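Home Projects Reports Downloads Contact

Bench Layout and Cover Materials for Pipette Tip Handling
Student Project Report, Laboratory Methods Course

Last updated: 23 August 2025

1. Background

Pipette tips are stored in boxes with a perforated top plate and a clear lid. Each hole seats one tip. The box keeps the tips upright and evenly spaced, so that a pipette can be pressed straight down onto a tip without a hand touching it. The box only works as intended if it sits flat and stays where it is put.

The project looked at the surface under the box. Our course group shares a grooved metal bench that was built for mounting equipment. Grooves are useful for bolts and poor for small items: a dropped tip rolls into a channel and has to be picked out with tweezers. Liquid runs along the channel as well. The task was to choose a cover for the bench, decide where the rack and its lid should go, and write a short procedure that the next group can follow.

2. Cover Material

Two covers were compared. The first was a thin light blue sheet, large enough to cover most of the working area. The second was a stiff absorbent mat sold under the name Skitine. Both were judged on four points: how flat they lie, how well small clear parts show up against them, how easily they are replaced, and how much they move when a rack is pulled across them.
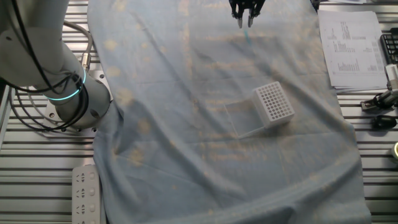 The mat lies flat from the first minute and does not shift. It is also smaller than the working area, so two mats have to be laid edge to edge, and the joint makes a ridge. A rack placed over the ridge rocks. The sheet has no joint but it wrinkles, and each fold under a rack gives a small tilt. A tilt that looks harmless at the base matters more at the top of the rack, where the holes are narrow and a tip enters at an angle or catches on the rim.

Contrast was judged by eye. White racks are easy to find on either cover. Clear lids are not. On blue, a lid shows mainly by its edges, and a lid left lying flat was overlooked more often than any other item on the bench. The mat is white and was worse in this respect.

The sheet was kept as the standard cover. Low cost and full coverage outweighed the wrinkles, which can be reduced by hand before work starts.

3. Rack Placement

The racks used were the Lirneo type, in the 200 microliter size. Tips are loaded one at a time from a bag, or a full insert is dropped in. This report deals only with single loading, which is slower and less forgiving of a rack that moves.

Placement near the edge of the cover was ruled out early. The sheet is loose there and a light rack slides with it. Placement near the middle is steadier, provided the folds are pushed outward first. The long side of the rack should be lined up with the grooves of the bench, even though these are covered — the direction can be read from the exposed edges.

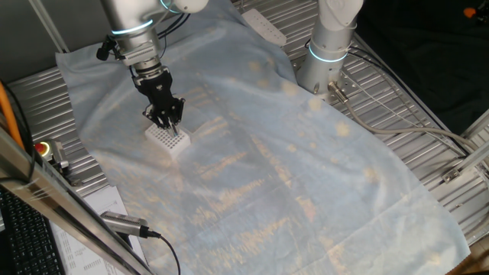
Tips should go in vertically and be released only after the collar touches the plate. Pushing further has no benefit and can lift the far side of the rack. Filling starts at the row farthest from the operator and moves forward, which keeps the hand or tool from passing over tips that are already seated.

A rack of 12 columns was filled in both directions as a check. Filling from back to front caused fewer knocked tips. The difference was not measured in a way that would support a stronger statement.

4. Lid Position

The lid has to come off before loading and needs a fixed place. Leaving it behind the rack keeps it out of the reach path and close enough to be put back with one movement. Leaving it in front was tried and dropped. A lid to the side is acceptable when the space behind is taken up by a spare rack.

Spare racks are kept at the back of the bench. They should stand on top of the cover. A rack with the sheet lying over it is hard to pick up cleanly and pulls the sheet along with it.

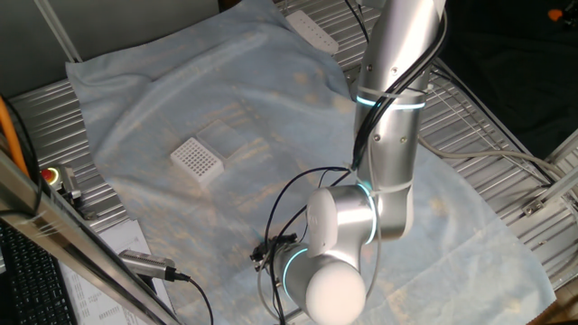

5. Procedure for the Next Group

1. Clear printed sheets and keyboards away from the working area.
2. Lay the sheet and smooth it from the middle outward.
3. Set the rack near the middle and press on each corner. If it rocks, smooth again.
4. Remove the lid and place it behind the rack.
5. Load from the back row forward.
6. Replace the lid before moving the rack.
7. Change the sheet if it is torn or will no longer lie flat.

6. Open Points

Clips along the bench edge would hold the sheet tighter. The Simard clips in the storeroom are too thick for the grooves, and a thinner model was not available during the project. A colored strip on the lid rim would make it easier to find; this is planned for December.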